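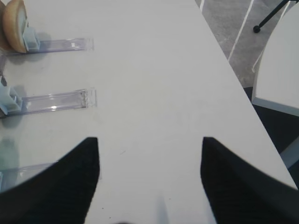 텔트네스(Teltness), 2019년 11월

수신: 주방작업 메일링 리스트
발신: 금민규
제목: Re: 조립대 자동화 이후의 근무 편성

아므라 씨 메일 잘 받았습니다. 답이 길어질 것 같아 질문을 그대로 인용하고 그 밑에 적겠습니다. 인사 쪽 내용은 포울 분불고르 씨와 미리 맞춰 보았고, 제가 틀리게 적은 부분이 있으면 포울 씨가 이 스레드에서 바로잡아 주기로 했습니다.

Amra Softić 님이 쓰신 글:
> 7월 설명회 때는 로봇이 버거 조립만 맡고 나머지는 그대로라고 들었습니다.
> 그런데 새 근무표 초안을 보니 조립 담당이라는 칸이 없어졌습니다.
> 저희 조 네 명이 전부 조립 담당인데, 이 사람들이 어디로 가는지 알고 싶습니다.
> 그리고 재료를 거치대에 꽂는 일은 누가 합니까? 지금은 손이 비는 사람이
> 하고 있는데 점심 전에는 손이 비는 사람이 없습니다.
> 마지막으로, 로봇이 빵을 잘못 놓았을 때 저희가 손을 넣어도 되는지
> 아직 문서로 받은 것이 없습니다.

먼저 근무표부터 말씀드립니다. 조립 담당 칸이 없어진 것은 맞습니다. 초안에는 '준비'와 '확인' 두 칸이 새로 들어갔고, 아므라 씨 조의 네 분은 이 두 칸을 돌아가며 맡습니다. 시급과 계약 시간은 바뀌지 않습니다. 다만 조립 숙련 수당이 어떻게 되는지는 아직 정해지지 않았습니다. 포울 씨는 준비 업무에 같은 금액을 붙이자는 안을 올려 두었고, 필리닌(Filinine) 본사의 답을 기다리고 있습니다. 답이 오기 전까지는 지금 받는 대로 나갑니다.

재료 꽂는 일은 앞으로 준비 담당의 정식 업무입니다. 틈날 때 하는 일로 두었던 것은 저희 잘못입니다. 해 보신 분들은 아시겠지만 이 일이 생각보다 손이 많이 갑니다. 빵은 투명 거치대에 세워서 꽂아야 하고, 패티와 치즈도 기울지 않게 서 있어야 합니다. 제일 까다로운 것은 양상추입니다. 잎 크기가 제각각이라 거치대에 기대어 놓는 각도를 그때그때 맞춰야 합니다. 지난번 시험 기간에 156개를 만들면서 멈춤 기록을 남겼는데, 원인의 대부분이 집는 동작보다 꽂아 둔 상태에 있었습니다. 그래서 개점 전 30분을 준비 시간으로 따로 잡았습니다. 이 시간은 당연히 근무 시간에 들어갑니다.
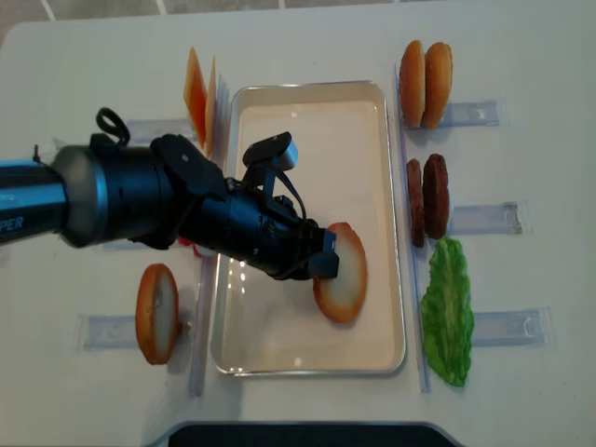 손을 넣는 문제는 군뢰이구르 카우라손 씨에게 확인했습니다. 팔이 쟁반 쪽으로 내려와 있는 동안에는 어떤 경우에도 손을 넣지 않습니다. 빵이 삐뚤어졌어도 그대로 두고, 정지 버튼을 누른 다음 확인 화면에 정지 표시가 뜨면 그때 고칩니다. 고친 뒤에는 거치대를 한 번 훑어보고 다시 시작합니다. 이 순서는 종이로 뽑아 작업대 옆에 붙이고, 같은 내용을 이 리스트에도 올리겠습니다. 정지 때문에 주문이 밀리는 것은 개인 실적에 잡히지 않습니다. 이 점은 여러 분이 걱정하셔서 따로 적어 둡니다.

일의 성격이 달라진다는 지적도 있었습니다. 프리다 스테이나르스도티르 씨는 교육 때 조립을 하던 사람이 하루 종일 지켜보기만 하면 오히려 더 피곤하다고 했습니다. 저도 확인 자리에 한나절 있어 보았는데 같은 생각입니다. 서 있는 시간은 줄지만 눈을 뗄 수가 없습니다. 그래서 확인은 한 번에 한 시간 반을 넘기지 않고 준비와 교대하는 것으로 초안을 고치고 있습니다. 점심 시간대에는 한 시간마다 바꾸는 쪽이 나을 수도 있는데, 이것은 실제로 하시는 분들 의견을 듣고 정하겠습니다.

아직 답을 못 드리는 것도 있습니다.

- 퓨즈멜(Pusemell) 매장에도 같은 장비가 들어가는지, 들어간다면 우리 쪽에서 누가 교육을 나가는지
- 알레르기 주문을 계속 손으로 만들 때 그 담당을 근무표 어디에 넣을지
- 야간 청소 때 거치대를 분리해서 씻는 시간을 몇 분으로 잡을지

청소 시간은 약 3주 동안 기록해 본 다음에 정하려고 합니다. 청소하시는 분은 시작한 시각과 끝난 시각만 공용 시트에 적어 주십시오. 이름은 쓰지 않으셔도 됩니다.

근무표 수정본은 포울 씨가 보내 드립니다. 교대 간격에 의견이 있으신 분은 이 메일에 답장으로 주시고, 리스트에 올리기 불편한 내용은 저나 포울 씨에게 따로 보내 주십시오.

금민규
필리닌 텔트네스 주방 운영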